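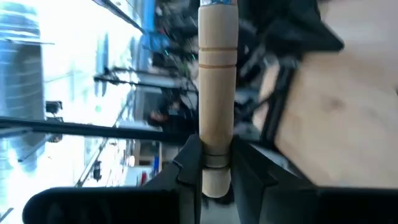 What oil goes on a bare wooden trowel handle? Raw linseed, thinned for the first coat and straight for the second.

1/ Thread on small hand tools: handles, blades, storage. The set under discussion is a trowel, a second trowel, a hand cultivator, pruning shears and a fabric caddy. All of it lives within reach of the potting shelf at Durnlow, so it gets used more than the long-handled tools do.

2/ Handle first. Most light-colored handles are sold with a thin clear lacquer. It lasts a season, then flakes where the palm sits. Once it flakes, water gets in at the edges of the remaining film and the grain lifts.

3/ Strip the lacquer completely. Card scraper, then 120 grit, then 220. Sand along the grain. Turned grooves near the end of the handle hold old finish, so fold the paper and run the crease around each groove.

4/ Wipe with a damp cloth, leave overnight, sand once more at 220. This removes the raised fibers. Skip it and the first coat of oil feels like a cat's tongue.

5/ Oil. Flood, wait 20 minutes, wipe until the cloth comes away nearly clean. Second coat the next day. Raw linseed is slow, so allow a week in October and less in summer. Spread oily rags flat outdoors to dry before they go in the trash. Balled-up linseed rags can self-heat and catch fire.

6/ Check the joint between handle and metal while the tool is apart from the others. Grip the blade in one hand, twist the handle with the other. Any rotation means the tang is loose in its hole. Slow-set epoxy is the fix. Soaking the handle in water tightens it for one afternoon and then makes it worse.

7/ Sizes. My trowel handles take a 12 mm bore for the tang. I measured before ordering replacements from Husance, part 1349 in their catalog. The first pair arrived with the bore off center and went back. The second pair was fine.
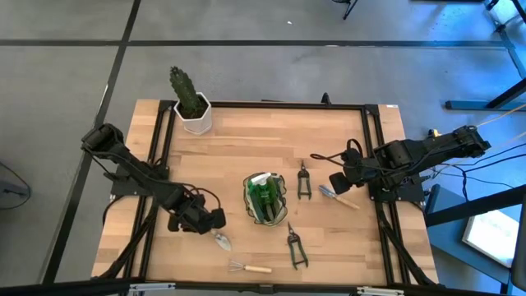 Grgić replied that a fabric caddy is a bad idea for anything with an edge, and that shears should hang on a nail with the blades closed.

8/ Partly agree. Bare blades pointing down will find the seam at the bottom eventually. Shears go in closed and latched. If the latch is worn, a loop of bicycle inner tube over the handles does the same job.

9/ Against the nail: it works if you garden next to the wall. I don't. The caddy goes down to the beds and comes back, and whatever was hanging on a nail is the tool I walk back for.

10/ Packing order that works for me. Spray bottle first, upright, against one side. Cultivator next, tines down in the opposite corner with a piece of old carpet under them. Trowels after that, blades down, handles up. Shears last, because they come out most often.

11/ Do not put a wet trowel in a fabric bag. The lining holds the moisture against the steel and you get a rust line at exactly the depth of the soil you left on. Brush, wipe, ten minutes in the air, then pack.

12/ Blades. A trowel does not need a knife edge. File the outside face only, a few strokes, until it cuts sod without folding it. For shears, work the beveled side of the cutting blade with a fine diamond file, then 1000 grit to take off the burr. Leave the flat side flat.

13/ Pivot: one drop of light machine oil, open and close, wipe off the excess. If the blades still drag, the nut is too tight. Back it off in very small steps until the shears open without a push and have no side play.

14/ Cultivator tines bend at the neck, where they leave the ferrule. Straighten them cold, in a vise, once. A tine that has been bent back twice in the same place will break there.

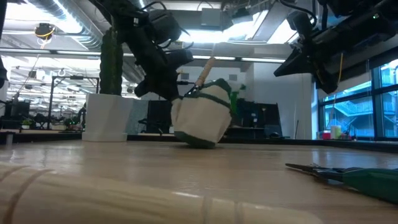 Cream and green caddy, a wooden handle rising from the top.

15/ Washing the caddy. Empty it, turn it inside out, brush dry soil off before any water touches it. Lukewarm water, dish soap, a nail brush on the bottom panel. Air dry upside down over a bucket. The machine wash took the stiffness out of my last one and it never stood up again.

16/ Cost of the whole routine, in my case: one can of oil from Trurker at $12, paper and rags already on hand. The oil has covered two years of handles and the can is still a third full.

17/ Shears with coated grips: no oil on the grips. It makes them tacky and they collect grit. Soap and water only.

18/ I'll post the epoxy details separately, with cure times at shed temperature. Drying time for the second oil coat on the new handles is still running. Checked them this morning and they mark a paper towel slightly, so they stay on the rack.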